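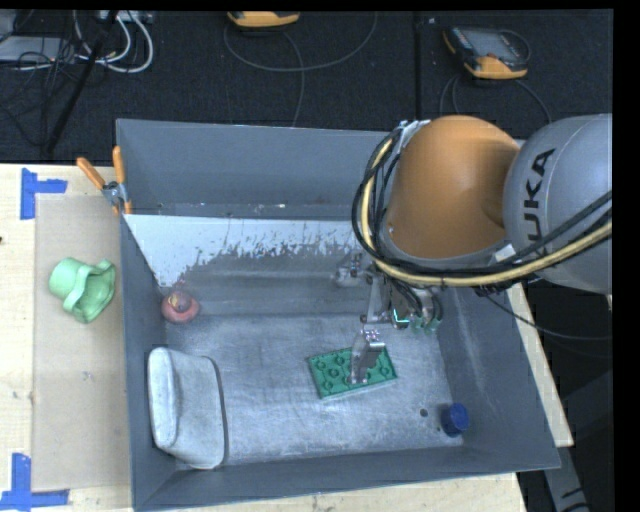

1/
OK, the Ternance vote. A bunch of you asked what I think after Monday's long rant about the ferry treaty, so I'm doing a thread. Get a coffee, I go on a bit.

2/
Quick catch-up if you haven't been following. Ternance is the northern bit of Wernlow, the part with the harbor and the hills. It has had its own assembly for 25 years. That assembly just voted to collect port fees itself and send the capital a share afterward, where it used to go the other way around.

3/
Sounds boring! It's port fees! But whoever holds the money first gets to decide when the other side sees it, and everybody in both capitals knows that. I'd call it the biggest thing Ternance has done since it got the assembly.

4/
The vote was close, 11 members short of what they'd need to change the charter. So technically the charter still says the central treasury collects. Dezső Szűcs, who leads the assembly, says the charter "describes a habit." I laughed out loud at that one. Great line, terrible legal argument.

5/
(Yes, he's from the Szűcs family with the shipping company. Yes, Szűcs Shipping pays port fees. No, I don't think that settles anything by itself, but I'd love to see a reporter up there ask him about it for more than one question in a row.)

6/
What bugs me about the coverage down here is that it's all "breakaway" this and "breakaway" that. Read the text they passed. Independence isn't in there. There's a long part on dredging, and a very cranky part on who pays for the customs sheds.

7/
Uzma Butt had a good piece on this last week. Her point is that the word independence is worth more to Szűcs unsaid. Once he says it he has to set a date, and then he has to win. As long as he hints, he gets invited to dinners.

8/
I mostly agree with her, but I think she's too easy on the central government. They froze the road money in January with no warning and no hearing. If you wanted to hand Szűcs a campaign poster you couldn't do better than a half-paved highway.

9/
And then there's Ulton. Ulton has been SO friendly lately. A trade office in the harbor town, a visit from the deputy foreign minister, scholarships. All of it perfectly legal, and all of it announced in Ternance first and in the Wernlow capital a day later.

10/
Do I think Ulton wants a new country on its border? No. It has its own river provinces that would start asking questions the next morning. What it wants is a cheap deep-water port and a neighbor too busy arguing at home to haggle over fishing.

11/
Which is why I keep telling my friends in the autonomy camp to be careful with the flags and the hugging. A friend who likes your harbor is a friend of your harbor.

12/
Somebody in my replies said small nations always have to take help where they find it. Sure, fair enough. But look at the loan terms. The first 4 years are interest only, and after that the lender can ask for berths in place of cash. I would not sign that for a used car.

13/
Let me do the other side too, since Piroska Vass yelled at me (nicely) for being a southerner about this. She grew up in the hills and her view is pretty simple: they were promised a say over schools, roads and the port, and they got schools. Everything else has been "under review" since she was a kid.

14/
I don't have a comeback to that. She's right. When people down here say "why are they so impatient," I'd like them to drive up that road once, at night, in the rain.

15/
Where I get off the bus is the language business. The draft rules for port jobs ask for a northern school certificate. That shuts out the southern families who've lived on the waterfront for generations, and plenty of hill people who left school early too. Barnabás Hajdu proposed an amendment to drop it and it never got to the floor.

16/
Hajdu is the one to watch, by the way. He voted for the fees and against the loan, and he got booed for both. He's not exciting — he talks like a man reading you a water bill — but he's the only one in that chamber I've heard say out loud that southerners in Ternance are voters too.

17/
So what happens next? The constitutional court takes it up, and my guess is it tells the assembly no on collecting and tells the treasury no on freezing. Everyone declares victory, everyone's furious.

18/
After that comes the real bargaining, over percentages. The assembly's opening position is 100 percent of fees from new berths. They won't get it. They might get a decent split and a fixed payment date, and if I were them I'd care a lot more about the date.

19/
Could it go wrong? Of course. If the capital sends its own collectors up to the harbor before the court rules, I'd start to worry. Men in two different uniforms asking one ship's captain for the same money is how dumb things begin.

20/
Couple of corrections before I go. On Monday I said the trade office was in the old customs house. It's next door. And I mixed up the assembly's two budget reports, sorry to the person who sent me a very polite and very long email.

21/
I'm muting this for dinner. If you're from Ternance and think I got your side wrong, tell me, I'll read it tonight. If you just want to call me a traitor, the line is long and you'll have to wait behind my uncle.

Posted August 28, 2025

Get new threads by email. Enter your address to subscribe. You can unsubscribe at any time.

Contact | Copyright Yurani Tello | Back to top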